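Marking things so they come back

6 min read

The label on the outside of an object is the first part of it to wear off. I started keeping notes on this after a winter coat came back from the lost property shelf at Wuseck station with a name tape so faded that the clerk read it out to me as "S. Something." The coat was returned on the strength of a grocery receipt in the pocket. Since then I have marked most of what leaves the house, and I have kept a notebook of what I used and when it failed.

The notebook now has 136 entries. What follows is a summary by material, with the failures included.

Woven fabric

Laundry marker is the default, and on cotton it is good enough. The usual mistake is to write on the cloth as it comes from the store. New fabric carries sizing, a finish that makes it look crisp on the shelf, and the ink sits on the sizing. Wash first, iron the spot flat, write, let it sit overnight, then iron again with a plain cloth between the iron and the ink. Marks made this way on cotton pillowcases were legible after 20 hot washes. Marks made on the same pillowcases straight from the package had gone gray and soft at the edges well before that.

Nylon and coated polyester are harder. The ink takes quickly and looks excellent for a month, then comes off wherever the fabric folds. Ironing is out on most of these. I now sew a piece of plain cotton tape into a seam allowance and write on the tape. It takes ten minutes by hand. Use polyester thread and run the stitches through the seam allowance only, never through the outer shell, or you have put a row of holes in the one layer that was keeping the rain out.

Iron-on labels: I have stopped using them. The adhesive fails at the corners first, and once a corner is up the dryer does the rest. Dilani Selvanayagam tells me hers have lasted for years. She line-dries everything, and I suspect that is the whole difference.

Paper and board

For books I want something reversible, and I want it away from the spine. A soft pencil on the inside back cover, near the gutter, is the best mark I know. It does not bleed, it does not fade in any time span I care about, and the next owner can remove it with a white eraser. Ballpoint will emboss the page behind it. Gel ink offsets onto the facing page if the book is closed too soon, and "too soon" on coated endpapers can mean an hour.

Adhesive bookplates depend entirely on the glue. The cheap ones use a rubber-based adhesive that yellows and creeps outward, and the bleed will eventually stick two leaves together. If you want a plate, print it on uncoated paper and paste it with wheat starch. Brush from the center out, put waxed paper on both sides, and leave the book under weight until the next day.

Library stamps on the top edge look good and cannot be undone. I did this to one atlas and regret it.

Metal

A hand engraver with a carbide tip works on aluminum and mild steel. Practice on scrap. The tip wants to skate on the first stroke, so I start each letter with a dot and pull toward it. Keep the letters straight-sided; curves wander. On stainless flatware the engraver barely scratches, and I use a number punch on the underside of the handle, over a steel block, with one firm hit. Two light hits give you a double image.

Key tags deserve a separate warning. Put a phone number on a key tag and never an address. I would have thought this was common knowledge, but Hauke Reuter handles the found box at the swimming pool in Storkstead, and he says full addresses are the norm.

Hard plastic

This depends on the plastic. Polypropylene and polyethylene, which covers most lunch boxes and storage tubs, reject nearly all inks. Paint marker holds until the first abrasive sponge. What works is a mechanical mark: a warm soldering iron with an old tip, outdoors, drawn slowly. It is ugly and it lasts as long as the tub does. On ABS and polycarbonate a paint marker is fine if the surface is wiped with alcohol first. I do not use heat on polycarbonate at all.

Wood

Branding irons are sold for this and are overkill for a household. A pyrography pen on end grain gives a clean line if the wood is dry and dense. On pine the line wavers as it crosses from soft early wood to hard late wood, and there is no technique that fully corrects it. For tool handles I cut a shallow notch pattern with a knife. Mine is two notches and a gap and a third. Sushil Srivastava uses the same system with a different pattern, which matters when we both turn up to clear the same ditch.

What to write

Write less. A surname and a phone number fit on almost everything. Email addresses are long, and a single misread character makes them useless; a phone number with one doubtful digit leaves a patient finder with only a few to try. I leave out first names on anything a child carries.

I tried reference numbers for a while, with a list at home to match. This is how an inventory should be done and it is worthless for returns. A finder in Pestthorpe holding an umbrella marked "19" learns nothing from it. The numbers stayed on the shelves in the basement and came off everything else.

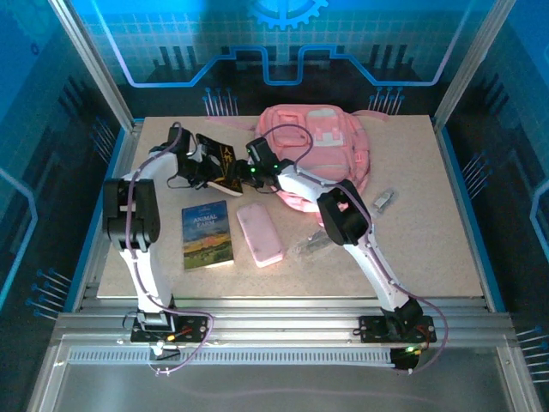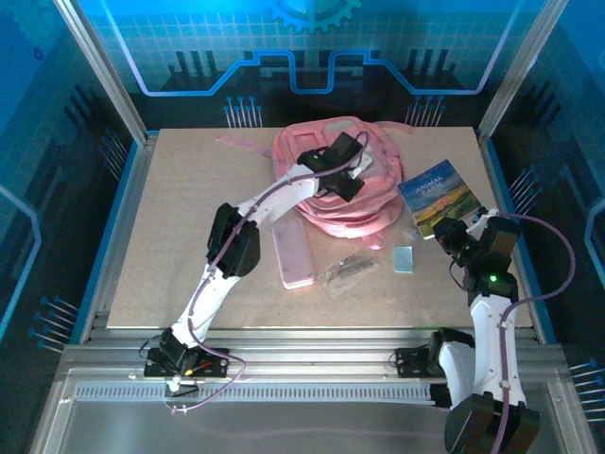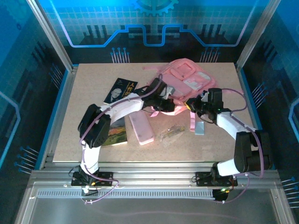

Placement is the other half. Put the mark where a stranger will look, then put a second one where a stranger will not. For bags the first spot is under the top flap or just inside the main zipper. The second is at the bottom of an inner pocket, on sewn tape. For books it is the inside back cover, and then lightly in pencil at the foot of one chosen page. I use the same page number in every book so that I do not have to write it down.

Check the marks once a year. I do it in February, when the coats are out anyway and there is not much else going on. Anything I have to tilt toward the lamp gets redone the same evening.

On cost: a laundry marker, a roll of cotton tape, one soft pencil and a carbide engraver will cover a household for years. The tape came on a 500-yard spool, which was the smallest the supplier had - far more than I will ever use. If you live near Gazi Street and want a length of it, write to me.

I still have no good answer for silicone. Ink wipes off, heat makes it crumble, and adhesives let go within the week. I have been told that silicone-based paint will bond and have ordered a small jar.

Comments

Piyumi Thambiah
The sizing explanation solves a mystery for me. All my son's gym shirts were labeled the day I bought them and all of them are blank now. Does the pre-wash need detergent or will plain hot water do?

Selvaraj Herath
Silicone paint does bond, but only if you thin it and put it on in very light coats. A thick coat peels off in one piece. Also agree on the bookplates, I have two leaves of a cookbook that will never be separated.

Hauke Reuter
Full addresses, yes. Last month one had the alarm code on the back.

Dilani Selvanayagam
I do line-dry. I also iron mine on twice as long as the package says. Would like some of the tape please, ten yards if you can spare it.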